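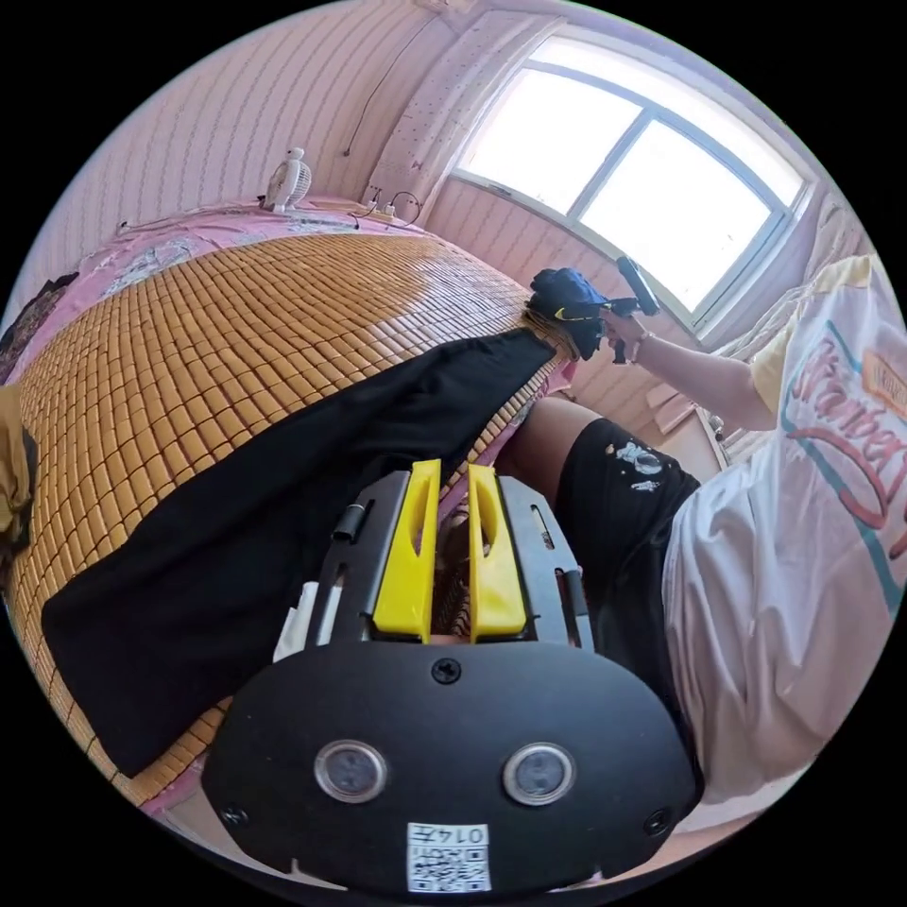
Bed, category 3

Home Files Releases Issues License

Undent - household care instructions, plain text

Undent is a small collection of washing and care instructions for bedding, collected from printed leaflets and typed up by hand. It holds 476 records. Each record is the care text for one item: a sheet, blanket, pillow, mattress cover or similar. The texts were gathered for the Altum project, which needed short instructional writing in everyday English, and later cleaned up for general use.

Files

records.csv - one row per item
terms.csv - spelling variants and the form we settled on
notes.txt - problems found during typing

Fields in records.csv

id: running number, never reused
category: 1 for sheets and covers, 2 for blankets and quilts, 3 for beds and mattresses, 4 for pillows
source: Trunach or Manurung, the two leaflet collections
text: the care instructions as printed
clean_text: the same with line breaks and hyphens repaired
temp_c: highest washing temperature in Celsius, blank if none is given
dry: line, flat, tumble, none or unknown

Source and cleaning

The Trunach leaflets make up 300 of the records. The rest are from Manurung. Most Trunach leaflets were set in narrow columns, so their text had many words split across lines. These were joined in clean_text. Words that normally take a hyphen, such as "non-iron", keep it.

Temperatures printed in Fahrenheit were converted and rounded to the nearest degree. Where a leaflet says only "cool wash", temp_c is 30 if the leaflet has a key that says so, and blank otherwise. An earlier release filled in all of these. That was changed in September and the old values are not kept.

Known problems

- Category 3 is thin. Mattress leaflets mostly say to spot clean and air, and many repeat each other word for word.
- Wash symbols are written out in brackets in text - a few were too faint to read and are marked [?].
- About 30 records have two sets of instructions, one for the filling and one for the cover. Only the cover is used for temp_c and dry.
- Wool and wool blend are not told apart.

Use

Do not use this as laundry advice. Some leaflets are old and name products no longer sold. Send corrections through Issues with the record id and the field name.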